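Galtari adds cash flow forecast to its template library

24 June 2020

Spreadsheet firm Galtari has put a new 13-week cash flow forecast up on its site, free to download until the end of next month. It goes in the same library as the budget planner and the loan schedule, and takes the total number of files there to 2896.

The new workbook has 3 tabs. One for money in, one for money out, one that pulls the two together and flags any week where the balance drops below a figure you set yourself. No macros, so it should open on most work laptops without a fight with the IT desk.

Shireen Kruger, who looks after templates at the firm, said the requests started piling up in May. "Small businesses mostly. They had a yearly budget and wanted to know if they could pay wages in three weeks time. Different question, different sheet."

She said about 100 users had tried a draft and sent back notes. Most of the changes were to the VAT rows, wich now sit apart from other payments and can be moved to a later week by typing a new date in column C.

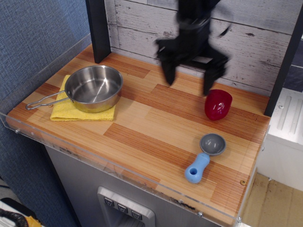 What's in the download

The main workbook, blank. A filled-in copy using a made-up wholesaler called Prado. A 2 page guide as a PDF – worth printing, the notes on opening balances are only in there and not in the file itself.

The filled-in copy is the better place to start. It shows late payers pushed back week by week and what that does to the overdraft line. Change the payment terms on the first tab and the rest follows.

Dratberg, the training company, will use the forecast in its evening course on business finance. Sign-up for that is on Dratberg's own site. Existing students get the file through their course page and don't need to register again.

Users of the older Edness cash sheet can copy their figures across, but only as values. Pasting formulas breaks the totals row. Galtari says it is working on a proper import, no date yet. The old sheet stays up for now, though it wont get any more fixes. 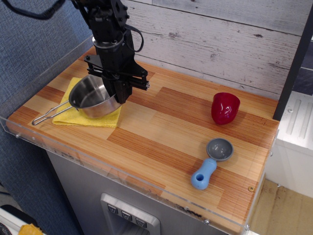

Saucepan and gripper, seen over a countertop

A version in euros and one for charities are next on the list, Kruger said – the charity one first, with restricted funds kept on a tab of their own. Comments on the current file can be left under the download button. Registration is needed to post but not to download.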